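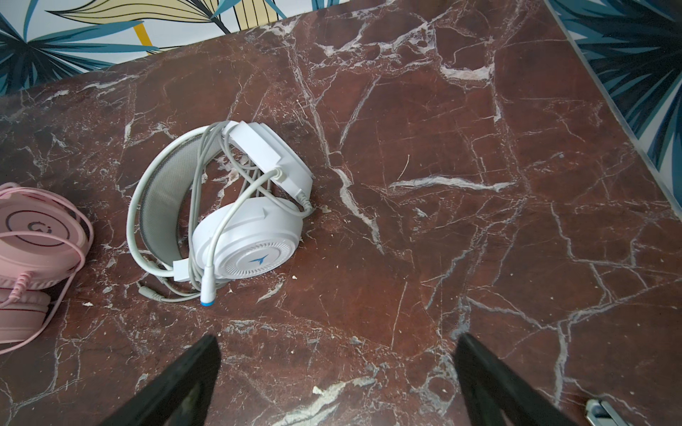
Fendov releases cable-aware planner for two-arm cells

Home News Software Events Contact

Fendov has released version 2 of Karkier, its motion planning software for pairs of small robot arms. The update adds a cable model, meant for items such as wired headsets, where a cord can lie across the part the arm has been told to pick up.

Earlier versions treated every object as a rigid body. The new one takes the wrist camera view, marks cable pixels separately from the rest of the object, and keeps the gripper's closing path clear of them. If no clear path is found, the planner asks the second arm to move the cable first.

"Pale cable over a white headband was the hard case for us," said Lorena Daza, who leads perception at Fendov. "A veined tabletop doesn't help either. The old segmentation kept taking the veins for cord."
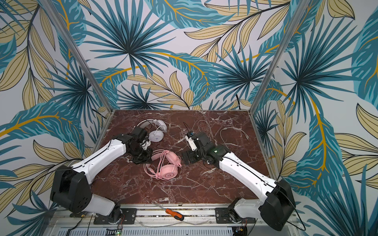
The planner now runs at 12 updates per second on the standard controller, up from 2. Both arms share one collision map, which includes the mounting rail and the posts of the enclosure. Tools left on the table are added to the map as fixed obstacles until an operator clears them.

Wenceslao Valdebenito, who maintains the control code, said coiled cables are still handled poorly and are often marked as one solid lump. A fix is planned for October.

Existing users can upgrade without recalibrating their cameras. Saved tasks from version 1 have to be converted with a script included in the download.

Related items
Parkoven opens test lab in Maldonado
Despina Kourkoulas on debugging grasp failures
Calibration tool adds support for 11 camera models

Last updated: September 2022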